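Notes from the robot bench

February 1, 2019

I promised last time I'd write up how we look after the two-arm table, so I've finally sat down with a mug of tea and the maintenance book to do it. Lanying Tian set most of the routine up and I've mostly been following her handwriting, which is neater than mine.

The cell is the one we call Wadeo. Two arms on a table with an aluminium rail, which sounds simple until you have to keep the thing lined up week after week! The arms sit on plates bolted to the rail, and those bolts are what I check first. They get a paint mark across the head and the plate, so if a mark has split in two, the bolt has turned. We had four go like that in July, all on the same side, and I spent a whole afternoon chasing a pick error that had nothing to do with the software (sorry, Panasiuk, for the rude message I left on your desk).

After the bolts I do the cables. I move each arm slowly by hand through its full reach with the power off and watch the loop near the base – it should swing freely and never go tight. If it does go tight, cut the tie, give it more slack and start again. Please don't just tug it.
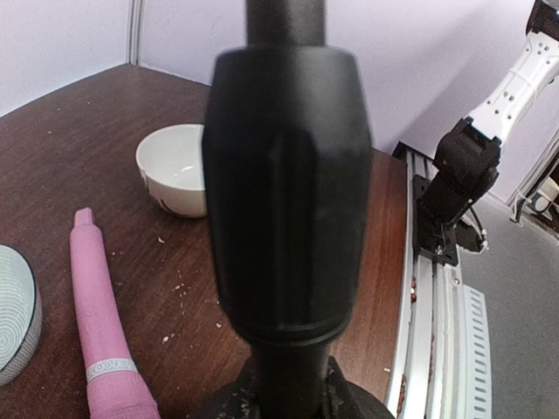
How often does the table need cleaning?

At the end of every session, and again before anyone recalibrates. Crumbs and grit find their way into the grooves of the rail, and once they're under a mounting plate you have to take the arm off to get them out. I use a soft brush first and the little vacuum second, then a dry cloth on the gripper. Keep sprays well away from the joints.

Calibration is the slow bit. We run the Flamatow routine, which takes each arm round a set of points and writes the offsets to a file. Lanying's rule is that you do it with the gripper you're going to use, never the spare, and I've learnt to listen to her. The last full run was number 464 in the book and it went through first time, so I treated myself to a biscuit (at the other bench, before you ask).

One more thing – the Floluvari cupboard has been sorted out, and the spare screws now live in drawer 85. If you take the last of anything, write it on the sheet taped inside the door. I'm putting an order in soon and I'd like to get it right this time.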